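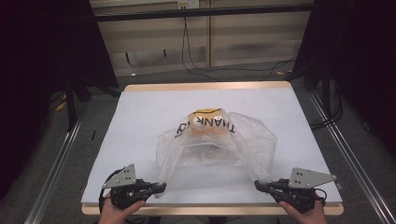 Right, I've been putting this off all week but it's time for the carrier bag thread. I have opinions on bagging up shopping and I'm finally letting them out!

1/ Thin clear bags are the ones I love most and everyone else moans about. The crinkly sort with THANK YOU printed on the front in black. You can more or less see what's in there without opening it, and they fold down to nothing.

2/ Biggest tip first: open the bag fully before anything goes near it. Pull the sides right out and get some air in. If you try to feed things into a half-stuck bag you'll be there until teatime.

3/ If the two layers are stuck together, rub the top edge between your palms for a few seconds. Works on nearly all of them. The Drumo ones from the corner shop are stubborn, I'll give you that, but they do give in.

4/ Lay it flat on the table for anything awkward! I did it standing up for years, bag in one hand, cereal box in the other, getting cross. On a table you can bring the bag to the shopping — hold both bottom corners and ease it along.

5/ Someone asked about boxes with sharp corners. Corner goes in last, flat side leads. And don't yank. These bags will take a surprising amount of weight but one poke from a carton and you've got a split right down the side.

6/ My usual limit is 4 things in a thin bag. I know people who manage more. I also know what their hallway floor looks like after a jar of Kustura pickles has gone through the bottom.

7/ Soft stuff on top, always. Bread, crisps, salad. I once put a bag of Jakubowski rolls in first and got home with something more like flatbread. Still ate them, mind.

8/ Saving them: smooth flat, fold in thirds lengthways, roll up from the bottom so the air comes out through the handles. I've got 29 in an old biscuit tin and there's room for loads more. So satisfying.

9/ They get used again for everything. Muddy shoes, wet swimming things, bin liners for the bathroom, wrapping a paint roller overnight so it doesn't go hard (brilliant one, that, learned it doing the spare room in March).

10/ Mum's generation tied them in little knots and I've tried it, but I can never get the knots out again. Rolling wins for me. Happy to hear from the knot people though!

11/ Will do the big Arnent shoppers next — the stiff ones that stand up by themselves. I've got 3 and they all behave differently. Send me your folding methods in the meantime, I want to try them all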